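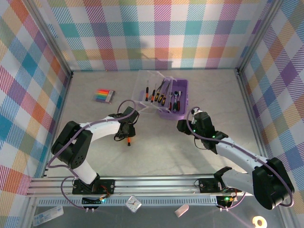 Food storage container

A food storage container is a reusable vessel with a closing lid, used to hold raw ingredients, cooked food or dry goods between preparation and consumption. The term usually excludes sealed retail packaging such as cans and pouches, although some retail tubs are kept and reused in the home.

Construction

Most household containers consist of a base and a separate or hinged lid. The base is commonly moulded from polypropylene, which tolerates dishwashers and most microwave ovens. Clear parts may be made from polystyrene, styrene-acrylonitrile, copolyester or polycarbonate. Polystyrene is stiff and transparent but brittle, and is little used where the container will be dropped or heated. Glass bases made from borosilicate or tempered soda-lime glass are usually paired with plastic lids.

Corners are rounded to help the part release from the mould and to make cleaning easier. Walls taper slightly towards the bottom, so that empty bases of the same size can be nested.

Closures

Three types of closure are in general use. A press-on lid grips a rim by friction and depends on the flexibility of the plastic. A latched lid is held by hinged tabs that snap over a ledge; the tabs are often the first part to fail, as repeated bending whitens and then cracks the hinge line. A screw lid is limited to round openings.

Airtight models add a gasket of silicone rubber seated in a groove. The gasket should be removed for washing at intervals, as moisture held in the groove encourages mould.
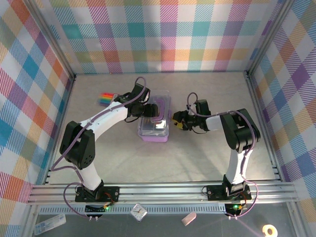

Carrying handles are normally fitted only to larger sizes and to containers meant for transport, such as cake boxes and lunch carriers. The load passes through the lid and its fastenings into the base, and a maker may state a lower weight limit for carrying than for shelf storage. A handle on top of the lid also prevents stacking unless it folds flat or sits in a recess.

Sizes

There is no common standard for household sizes. The Lellico range, introduced by the firm Tannous, was sold in nominal capacities of 302, 487 and 676 millilitres, all sharing one lid. The rival Kondano series used a separate lid for each size. In her survey of kitchen plastics, Fitriani Chin considered the shared lid the more useful feature in practice, on the grounds that lids are lost more often than bases.

Care and wear

Fats and tomato-based foods stain polypropylene, and the stain is difficult to remove once the surface is scratched. Clear plastics may craze after long contact with oils or strong detergents. Lekeck, a maker of catering tubs, advised replacing gaskets after up to 7 years of use, or earlier if the rubber had hardened.

See also: Lunch box; Canister; Gasket

Last edited Sun 15 January
Shares 7 | Comments 0
We use cookies to improve your visit. Accept | Manage settings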